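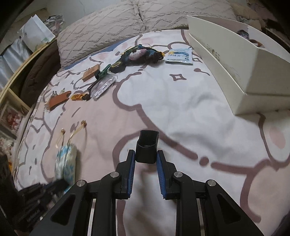 The Pamel with its fingers open over small things on a duvet. Blue pads fitted.

Pamel Hand Gripper - club kit
$86 per kit, pickup from the robotics room at Fitzgerald or posted

Hi, I'm Sorcha Ó Riain and I look after the kits for the Trilar robotics club. The Pamel is our two-finger hand gripper. You hold it, you squeeze, the fingers close, and you get a pretty quick education in why picking up a key ring is harder than picking up a tennis ball! We use it in the first term of the club with everybody, including the kids who turn up already wanting to build a full arm.

We started drawing it up in April with a group of Year 9s. Mansa Frimpong did most of the linkage (he'd want me to say the first one jammed and the second one also jammed), and Youssra Hajji sorted out the finger pads after a lot of arguing about rib spacing. The version on this page is the third one.

What it does
The two fingers stay parallel as they open and close, so the pads meet a box or a pouch flat along the side. The arms are black with triangular cutouts, and the joints turn on silver bolts you can get at with an ordinary hex key. The pads are blue and ribbed, one on the inside of each finger, and they slide off when they need a wash or a swap. Ours get grubby fast.

What we've been picking up
The household task is the club favourite. You spread a heap of small odds and ends over something soft like a bed, put an open box down beside them, and move everything into the box one thing at a time. Leather key holders, drawstring pouches, plastic clips, flat packets, whatever's in the drawer. A bed is a lot tougher than a desk - things sink in and the fingertips push the covers around before they get under anything.

Some notes from our sessions:

Drawstring pouches: go for the body of the pouch. If you grab the cord, the whole thing swings and you'll spend ages waiting for it to settle.
Flat packets: pinch the short edges and let it bow up a little. Coming straight down on top is how most people drop their first one.
Clear plastic cases: slippery. Clean the pads first.
Anything knitted: dead easy, so save it for whoever's having a rough day.
Key rings: good luck. Cathal Conneely got five in a row and has been unbearable.

In the kit
Both finger assemblies, cut and drilled
Linkage arms and handle
Pivot bolts, with two spares
One pair of blue ribbed pads
Hex key
Printed build guide and the task sheets we use at club

You'll need a small file for tidying up the holes, and a table you don't mind scratching. I'd allow one long session for the build if the students haven't done a linkage before, and then another for playing with it. We've had pairs share a kit and that works well, one building and one reading the guide out loud (then swap, or the reader gets bored).

Ages
Written for ages 12 and up. Mairéad Ó Dubhghaill ran it with a younger after-school group and put the linkages together herself beforehand, so the kids only had to fit the pads and the handle. She says that was plenty.

Pads and spares
Spare pads are $8 a pair, any time. We also do a softer pad under the name Plurner, same shape and same fit, which grips fabric better but wears out sooner. Tell me which one you'd like when you order. Bolts I'll just throw in if you've lost one, everybody loses one.

Ordering
We made 50 kits in this run and the students pack them, so give us a bit of time in exam weeks. Schools can pay by invoice. All the money goes back into material for the next build, and the current group has very big ideas about a wrist joint.

Questions about colour: the arms only come in black at the moment. We've got some grey stock coming but I haven't seen it yet, so I'm not promising anything.

Page updated 2024-11-25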